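Drundard – Ziegel, Fugen und Decken in alten Gewerbehallen

Liesmich zur Sammlung, Stand März

Drundard ist eine Bildsammlung über Innenräume mit unverputztem Mauerwerk. Angefangen hat sie mit einer Wand, an der ich jahrelang vorbeigelaufen bin, bis mir auffiel, dass die dunklen Steine darin ganz anders sitzen als in der Halle nebenan. Seitdem kann ich keinen Raum mehr betreten, ohne zuerst auf die Fugen zu schauen!

Inhalt

Die Sammlung umfasst 2.000 Bilder aus 329 Räumen. Aufgenommen wurde in Werkstätten, Lagerhallen, Treppenhäusern und umgebauten Büros, die meisten davon in Drisstead und Ridanari. Außenfassaden sind nicht enthalten, auch wenn es manchmal schwerfiel, die Finger davon zu lassen. Zu jedem Bild gehört eine Zeile in der Tabelle waende.csv.

Felder in waende.csv

raum_id – Kennung des Raums, bleibt über alle Versionen gleich
verband – Läufer, Binder, Block, Kreuz, gemischt, unklar
steinfarbe – Hauptfarbe, dazu bis zu zwei Nebenfarben
dunkle_steine – keine, einzelne, verstreut, als Muster gesetzt
fuge – hell, mittel, dunkel
decke – Putz, Holz, Beton, Trapezblech, sonstige
licht – Tageslicht, Leuchtstoff, gemischt
anbauten – Freitext für Rohre, Dosen, Schalter, Leuchten, Melder
sicher – ja oder nein

Zum Feld dunkle_steine

Mein Lieblingsfeld, und leider auch das schwierigste. Ein schwärzlicher Ziegel kann glasiert sein, im Ofen zu nah am Feuer gelegen haben oder schlicht verrußt sein, und auf einem Foto lässt sich das selten auseinanderhalten. Wir tragen deshalb nur die Verteilung ein und lassen die Ursache weg. Wer vor Ort nachgesehen hat, darf sie unter anbauten als Notiz ergänzen (ja, das Feld heißt unglücklich, das ändern wir in Version 2).

Besonders schön sind Wände, in denen rote, braune und fast schwarze Steine im Läuferverband durcheinanderliegen und die hellen Fugen alles zusammenhalten. 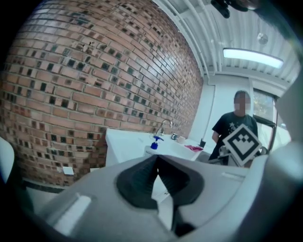 Bei der Decke gilt: Maßgeblich ist die Fläche, die man sieht, egal was darüber liegt. Gestrichenes Trapezblech bleibt Trapezblech. Rohre unter der Decke kommen zu den Anbauten, ebenso Leuchten. Ist bei einem kleinen runden Teil nicht klar, ob es ein Melder oder ein Sensor ist, schreiben wir »rund, unklar« und setzen sicher auf nein.

Bekannte Lücken

Kreuzverband ist deutlich unterrepräsentiert. Gerade Linien sind nicht in allen Bildern gerade; Fugenbreiten sollte man also nicht daraus messen. Die Räume aus dem Bestand Majumder haben noch keine Angaben zum Licht.

Mitmachen

Korrekturen bitte mit raum_id und Feldname an Mercy Shirima, die die Tabelle pflegt. Über neue Räume mit Kreuzverband freuen wir uns ganz besonders – gern auch mit nur einem einzigen Bild.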